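Keeping Fruit at Your Desk

A few pieces of fruit within reach will get eaten. The same fruit in the break room fridge usually won't. I have kept some at my desk in the Millville office for 19 months, and these are the habits that stuck.

Put paper down first. Two sheets of plain white printer paper, overlapped a little, are enough for a small row of fruit. Paper catches kiwi fuzz and the odd drip, and you can throw it out every Friday. A cloth needs washing and a bowl hides whatever is going soft at the bottom.

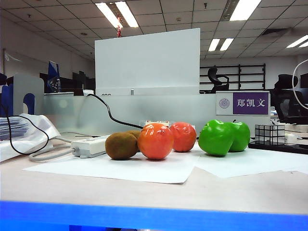
Line the fruit up by type. Kiwis go together, apples go together, and anything orange sits in the middle. Leave a little space between pieces if you have the room. Turn each one over when you sit down in the morning and press near the stem with your thumb. Eat the soft ones that day.

Keep fruit and power strips well apart. Juice and sockets don't mix, so cut and peel somewhere else. If your desk is short, move the strip to the back or hang it underneath with two screws. I paid 5 dollars for a Zoner bracket and it has held fine.

Wash apples before you bring them to the desk and dry them all the way. Leave kiwis unwashed until you are ready to eat them. Damp skins stick to the paper and get moldy underneath. 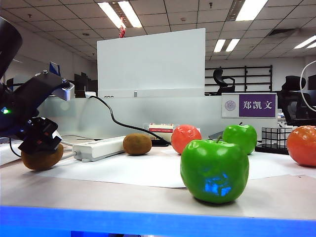

Can kiwis and apples sit on the same desk?
They can, but apples give off a gas that ripens kiwis faster. Put hard kiwis next to the apples when you want them ready sooner. Once they give a little under your thumb, move them to the other end of the desk or into the fridge.

Buy small. Two of each kind is plenty for one person for a few days. Persimmons and tangerines look alike from a distance, so check what you are picking up, and ask for a ripe persimmon if you plan to eat it the same day.

Wipe the desk when you change the paper. A damp cloth with a drop of dish soap takes off sticky rings. Dry the spot before the new sheets go down.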